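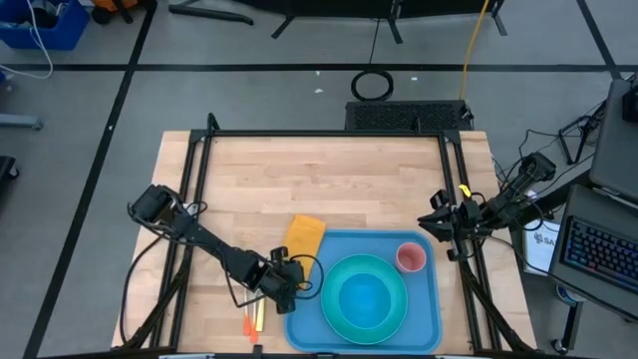
The Siltero hardwood oil was reviewed by the Jultow furnishings office over two heating seasons, on work surfaces in daily use. It is sold for indoor wood that is not used for preparing food, and the maker recommends a full coat in April and a lighter one before winter. Butcher-block tops made of narrow planks, in mixed shades of cream, tan and pinkish-beige, are a demanding test for any finish, as a poor oil will darken the pale strips and leave the others looking dull. Siltero kept the difference between shades clear on all the tops we treated.

Application

The oil is thin and spreads easily with a folded cotton cloth. One can covered 19 desktops with a single coat. The instructions call for a wait of 2 hours before wiping off the excess, and this should be followed closely. On one top the excess was left overnight and turned sticky along the front edge, and the area had to be rubbed down with mineral spirits and coated again.

The smell is mild but lasts into the following day. Rooms should be aired out, and used cloths must be laid flat outdoors to dry before disposal.

Wear

Treated surfaces resisted water rings well when spills were wiped up within the hour. Coffee left longer produced a faint mark, which a second coat mostly hid. Resistance to scratches is ordinary. Offices that need a hard surface should consider a varnish - the Hlongwane satin product, which we reviewed earlier, remains our choice for counters open to the public.

Compared with Vuvik wax, Siltero takes longer to apply and gives a flatter look, but it needs attention less often. The wax had to be renewed almost every month near sinks.

Packaging

The lid is difficult to reseal once oil has dried in the rim. A smaller can would be welcome for touch-up work.

Recommendation

Approved for desks, shelves and meeting tables. Not approved for floors or outdoor benches. Orders should be placed under stock line 311.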